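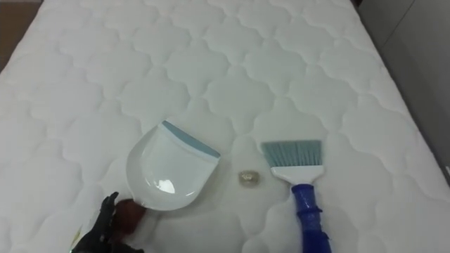 The back bedroom, top to bottom

Posted Jan 9, 2024

Well, it's done! I've been promising myself since July that I'd turn out the back bedroom properly, and with everybody gone home after Christmas and the bed stripped anyway, I ran out of excuses. It took me two days instead of the one I'd planned (I stopped for a lot of tea) and my sister still thinks I exaggerate about dust. Those of you who've been reading since the kitchen gallery will know the form by now – a picture, a line or two from me, and no particular order except the order I did things in.

The wardrobe, before
Doors open, and I'm sorry to say it had been like that for months. Two winter coats, a sleeping bag and every carrier bag I've ever been given.

The wardrobe, after
Same wardrobe, same coats. The sleeping bag went up into the loft and I feel a bit smug every time I open the door now.

Bedding, in heaps
Three piles on the landing: wash, keep, and charity shop. The charity heap kept shrinking when I wasn't looking, as I'm hopeless at giving away pillowcases. I did let go of the peach set, which some of you will remember from the old house and none of you will miss.

The mattress
I always do this bit with the bed stripped right back to the quilting. Crumbs, fluff and hair all settle down in the stitching between the padded bits, and a hoover nozzle skates straight over the top. A soft dry brush and a dustpan with a rubbery lip get on much better. Go along the rows, from the head end down to the foot, and don't forget the rounded edge on the wall side – mine never gets looked at from one year to the next.

The dustpan
Somebody always asks, so: it's the white one with the pale blue strip along the front and the brown handle. I couldn't tell you where I bought it. I keep one for upstairs and a separate one for the kitchen floor, and the two are not allowed to meet. Wash it in warm soapy water and let it dry before it goes anywhere near a white mattress, please, I learnt that one with a big grey smear.

Bicarb
A good shake all over, left on for the afternoon with the window open, then hoovered off with the upholstery head. I used 400 grams on the double, and a couple of you will tell me that's too much. It smelt lovely and clean in there by teatime, though some of that may have been the cold air!

Under the bed
My favourite picture of the lot, if I'm allowed to say so. One slipper, a jigsaw box (Esquivel, the harbour one, 2670 pieces, never finished and never going to be), and the phone charger I blamed on my nephew. I've said sorry to him.

Skirting boards
An old sock over your hand, slightly damp. That's my whole method. I've tried the long-handled gadgets and I end up on my knees anyway.

The bedside drawer
Tipped out on to a towel so nothing rolled away. Mostly buttons, plus a Dreltanar torch that still works after being in there for goodness knows how long. It's gone back in with new batteries.

The lamp
I'd stopped noticing how yellow the shade had gone. The new one is from Tratness, it was in their clearance corner and has a little dent on the side that faces the wall. A 100 watt bulb would have been far too fierce in there, so it's got one of the soft warm ones.

Curtains, down and up again
Washed cool, hung back up while they were still damp, and the creases dropped out overnight. I've put two of the hooks in wrong and you can see the sag on the left. I am choosing to leave it.

Made up again
Clean protector, clean sheet, the blue eiderdown on top. I turned the mattress head to foot before I made the bed – if yours is the kind that can be turned, have someone on the other end, it's a real wrestle on your own and I knocked the lampshade twice.

And a last one from the doorway
Window shut, heating on, nothing on the floor. It'll be full of ironing again within the fortnight.

Thank you for all the comments on the last gallery, I've now had 248 of them and I have read every one (the vinegar argument went on a bit, didn't it?). Next up is the airing cupboard, once the Skeson shelves arrive, and I'll be wanting your tips on folding fitted sheets. Mine still go in rolled up in a ball.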